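TOLPORT, September 24, 2007 — Zuratier Properties will begin collecting food scraps from tenants at its Tolport office buildings next month, the company said today. The service will be run by Tuvero, a local hauler that has picked up trash and recycling at the same addresses for two years.

The change follows a trial in August at the Isah Building, where tenants on two floors set aside coffee grounds, fruit peels and lunch leftovers. Tuvero weighed the material at each pickup and recorded a total of 1357 pounds for the month. All of it went to the composting yard on the east side of town.

Under the new service, every kitchen and break room will get a lidded bin for scraps. Cleaning crews will empty the bins each evening and take the contents to a locked cart at the loading dock. Tuvero will collect the carts before business hours. Regular trash and paper recycling pickups stay on their current schedule.

Tenants may put in fruit and vegetable waste, bread, coffee grounds, paper filters and tea bags. Meat, dairy, plastic utensils and foam cups are not accepted — these should go in the regular trash. Carts with too much plastic in them will be sent to the landfill, and the building manager will be notified.

There is no added charge to tenants for the first 30 days. After that, the cost will be included in the monthly service fee. Rates will be mailed to each office before the trial period ends.

Offices that want a second bin, or that do not have a kitchen, should contact their building manager.
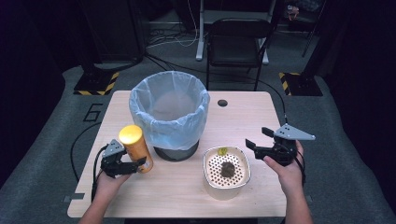

Zuratier Properties owns and manages office and retail space in Tolport. Tuvero provides waste hauling and recycling service to businesses in the area.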